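Tallum postpones robot purchase, extends simulation until October

Wed 10 January

Tallum, the company that prepares meals for schools and small hospitals, will not buy its two-armed kitchen robots this spring. The management decided this week to move the purchase to the next budget and to use the time for more tests in simulation.

The original plan was to order 2 robots at once and to put them in the cold kitchen, where the staff portion bread, fruit and bowls of salad. Three suppliers sent offers. According to Bjarke Hedegaard, who is responsible for equipment planning, the robots themselves were not the biggest question in these offers.

"The price of the arms we understood quickly," he says. "The hands were more difficult. One supplier includes them, another sells them separately, and the third one wants a service contract for them. When you put these offers next to each other, you are comparing different things."

The tests are done by the software company Hirkonent, which has built a virtual kitchen counter for Tallum. So far the team has run 2564 trials with ordinary tasks, such as picking up a bun or moving something to a cutting board. The company pays a monthly fee for this work and can stop it with 47 days of notice.

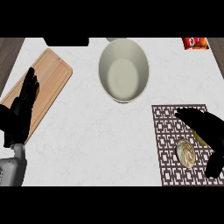 A simulated counter with a cutting board, a white bowl and a bun on a patterned placemat. The robot's two hands are black, with several fingers each.

Hedegaard wants to know from the trials which kind of hand the kitchen needs before he signs anything. A hand with many fingers costs more to buy and to repair than a simple one with two. If the simple one is good enough for most of the work, the budget could be enough for one more robot.

There is also the matter of the building. The cold kitchen needs new power outlets and a stronger floor under the workstations, and these costs were missing from the first calculation. Nikzad, the contractor for the building work, will give a new price before summer. Training for the staff will also get its own line in the budget.

The kitchen workers were informed on Monday. Their working hours do not change because of the delay, and the 253 customers of the company will receive their deliveries as before.

A new request for offers will be sent out in October. This time all suppliers will have to fill in the same form, with hands, spare parts and service listed separately.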